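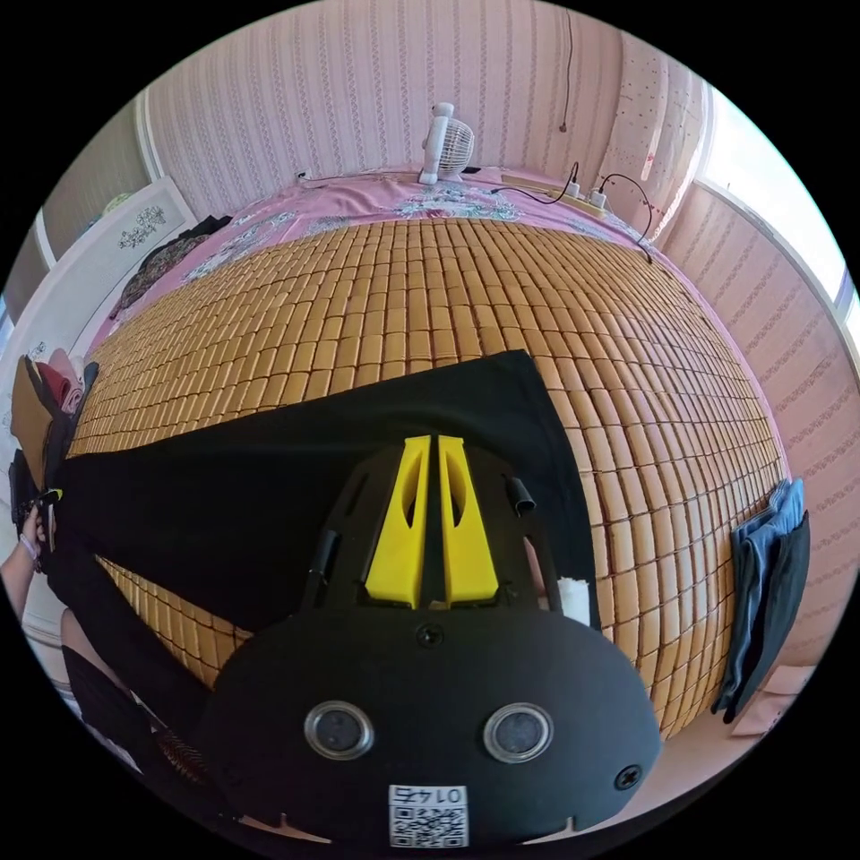

# Esteira de bambu na cama: vai por cima do lençol ou direto no colchão?

**Jarnener** · 7 de dezembro de 2024

Gente, comprei uma esteira daquelas de pecinhas de bambu e estou apaixonada! O quarto pega sol a tarde inteira e deitar nela é outra vida. Só que ela estufa no meio e não assenta de jeito nenhum, e fiquei na dúvida se devia ir por cima do lençol florido (que aparece lá na cabeceira) ou direto no colchão. E o pano preto, posso deixar estendido em cima ou perco o frescor? À noite ainda ligo o ventiladorzinho branco em cima da cama, uma delícia!

**Satetti**

Que maravilha, tenho a minha desde maio e não troco por nada! Por cima do lençol, sempre: o tecido segura um pouco a esteira e o suor não vai para o colchão. Para baixar a barriga do meio, enrole tudo no sentido contrário, deixe uma noite assim e estenda de novo puxando pelos quatro cantos. A minha precisou de duas rodadas, mas ficou lisinha! Veja também se ela não é maior que o colchão, porque aí sobra e levanta mesmo.

Limpeza: pano úmido bem torcido, 200 ml de água com 10 gotas de vinagre, e depois sombra. Nada de molho, o cordão que une as peças apodrece.

Pano em cima eu só uso para os pés, de madrugada. No resto do corpo quero sentir o bambu!

**Bondley**

aqui é direto no colchão e nunca tive problema. só prende cabelo comprido entre as pecinhas, então faz uma trança antes de dormir kkkk e tira o ventilador da cama quando for dormir, põe numa cadeira que o vento chega igual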